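Table laying: notes for the spring lunches

The community lunches start again next month and we have had a few new people ask how the tables are meant to look. The short answer is that it matters less than people think, but a hall with 73 places set goes much more quickly if everyone sets them the same way. What follows is mostly what Wiesława Walczak wrote on the back of last year's rota, tidied up a little.

Start with the placemats. Put every mat on a table before anything else goes down, and stand at the end to see whether they line up. The striped ones go with the stripes running side to side in front of the diner. If you set them the other way the table looks narrower and the bowl hides most of the pattern. Leave a thumb's width between the near edge of the mat and the edge of the table, so that sleeves don't drag it off.

The bowl goes next, in the middle of the mat. We use wide-rimmed bowls for nearly everything now, soup included. The rim gives you something to hold when the bowl is full, and there is room on it for a bit of bread. Please carry them by the rim and keep your thumbs out of the inside. Wiesława is firm on this.

Fork on the left, knife on the right with the blade facing the bowl. Spoon to the right of the knife on soup days. We get the fork and knife the wrong way round more often than anything else, usually when two people are working from opposite sides of the same table. If you are laying a place from across the table, everything has to be reversed, and it is easier to walk round.

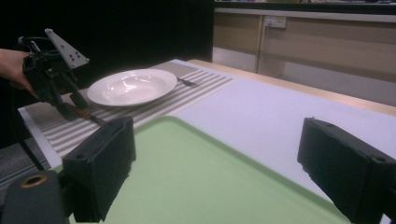 Nirari Hall, November

A place half laid, with the bowl down on its striped mat and the cutlery still to be put straight. The fork is close in on the right of the bowl and the knife is lying at a slant on the mat, so the two need to swap sides. It is a small job at this stage and a slow one once there are glasses in the way. The pale green tray is the kind of thing we like for carrying: the raised edge stops forks sliding off when you turn a corner.

On trays generally, one person should be able to take the cutlery for a whole table in one trip. Lay the knives together at one end, all pointing the same way, and the forks at the other. Don't stack bowls on top of cutlery. Bowls go on a separate tray, no more than 7 in a pile, and the person carrying them should not be the one opening the door.

Polishing comes up every year. The dark-bladed knives show water marks less than the shiny ones but they still show them, and a dry tea towel before laying is enough. Tea towels are in the second drawer in the kitchen. Used ones go in the bag on the back of the door and not back in the drawer - we found several damp ones in there in the autumn.

A few people have asked about replacing the older mats. We had a price from Fustetti for wipe-clean ones and another from Adamczyk for woven, and the woven were dearer but can go through the machine. Nothing has been ordered. If you have used either at home or at another hall, please tell Wiesława how they have worn, particularly at the corners.

We are also short of soup spoons again. We served over 1000 lunches last year and some spoons were bound to go home in people's cake tins. Have a look in your drawers. There is a box by the kitchen hatch and you can drop them in without saying anything.

Laying starts at 10.30 and should be finished by 11.45, when the kitchen needs the hatch clear. If you can only manage the first half hour, come for that and do mats and bowls. Clearing up is a separate list, pinned next to the urn, and it has more gaps in it than the laying list at present.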